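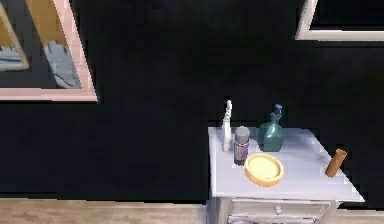
A white nightstand with a single drawer, against a dark wall.

The question of when a household should stop working for the day has occupied me since March, when I ended a long contract with Grekitz and began to keep regular hours again. Readers of this blog will know that I have written before on correspondence and on the keeping of accounts at home. The present entry concerns sleep, and in particular the hour before it.

For most of my working life I regarded that hour as a reserve. If a report was late, the hour was available. If a colleague in another time zone wished to speak, the hour was available for that as well. My former supervisor, Constanza Ulloa, once remarked that she could tell which of my paragraphs had been written after ten at night, and she was correct in every case she pointed out. They were longer than the others and contained fewer decisions.

In the spring I adopted a fixed schedule. Work ends at six. The evening meal is finished by eight. At half past nine the lights in the main room are lowered, and from then on no messages are answered. I informed my family and my two remaining clients of this arrangement in writing. One of them, Baltasar Fuentealba, replied at 11:40 p.m. to say that he approved.

The first weeks were not satisfactory. I went to bed at the appointed time and remained awake, often until one. I had assumed that a person who is tired and lies down will sleep, and I had made no provision for the contrary. I consulted the small shelf of books on the subject at the Trelirville library and found that they disagreed on nearly everything except the morning. A constant hour of rising was recommended by all of them, including on days of rest. I had been permitting myself an additional 70 minutes on those days. I discontinued the practice, with some regret, and within the month I was falling asleep before eleven on most nights.

Reading has been the principal beneficiary. I set myself the task of finishing a history of inland shipping that had been given to me by Trinidad Saavedra, a volume of 779 pages which I had begun on three earlier occasions. I am now on page 438. The chapters on canal tolls are slow, and I do not recommend them to the general reader, but the account of the winter closures is excellent and I have gone back to it twice.

I should also record what has not improved. I continue to wake at the sound of the delivery trucks on the avenue. Coffee after three in the afternoon remains inadvisable, although I had hoped that better habits would earn me some freedom in this respect. My sister Amancay Maldonado maintains that the entire program could be replaced by a walk after dinner. I tried the walk for a fortnight – it was pleasant, and it made no difference that I could detect.

Several readers have written to ask whether a schedule of this kind can be kept by people with young children or with night shifts. I am not in a position to advise them. My own circumstances are quiet ones, and the rules set out above were made to fit them. I would be glad to receive accounts from those whose evenings are arranged differently, and with their permission I will publish a selection in a later entry.

The next post will return to the matter of household accounts, including the correction to the table on heating costs that was promised last time.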